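Septembre
Par Kvido Čierny

Chapitre 2
Le parrainage d'une œuvre publique par l'entreprise

Une entreprise qui finance une sculpture placée dans la rue achète d'abord une présence. Le contrat lui accorde en général une plaque au pied de l'œuvre, une mention dans le plan du parcours et le droit d'utiliser des photographies dans sa communication. Le reste se négocie : choix de l'artiste, emplacement, thème du décor. 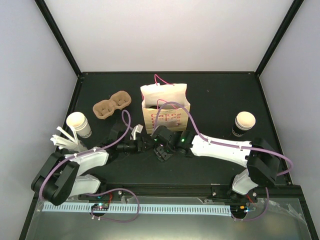 On distinguera le parrainage du mécénat. Le mécène donne sans contrepartie directe, ou avec une contrepartie nettement inférieure au don. Le parrain attend un avantage commercial et inscrit la dépense dans son budget de publicité. La frontière n'est pas toujours nette, et les services comptables demandent souvent une convention écrite avant tout versement.

Le cas étudié dans ce chapitre est celui de Grukdale, fabricant de vannes, qui a parrainé un héron peint pour le parcours de sculptures de la ville d'Iker. La société a versé 3000 euros à l'organisateur, l'association Geltik, et 200 euros pour la plaque. L'artiste Ďurica a repris sur les ailes des plans tirés des archives de l'usine – un choix discuté en interne, car le service commercial voulait y voir le logo.

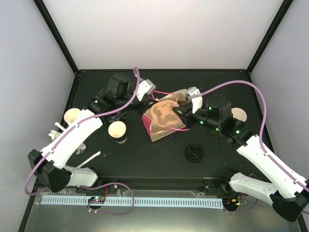 Le différend a porté sur une clause précise. La convention prévoyait une « référence visible à l'activité du parrain », sans dire laquelle. Geltik considérait que les plans suffisaient. Grukdale a fini par accepter, à condition que son nom figure en plus grand sur la plaque.

Nous examinerons d'abord la rédaction de cette convention, puis le suivi des retombées pendant l'exposition. La vente aux enchères des œuvres, qui clôt la plupart de ces parcours – le sort du héron compris –, fait l'objet de la dernière section.

1378 partages – 2 commentaires

Contact | Tous droits réservés | Haut de page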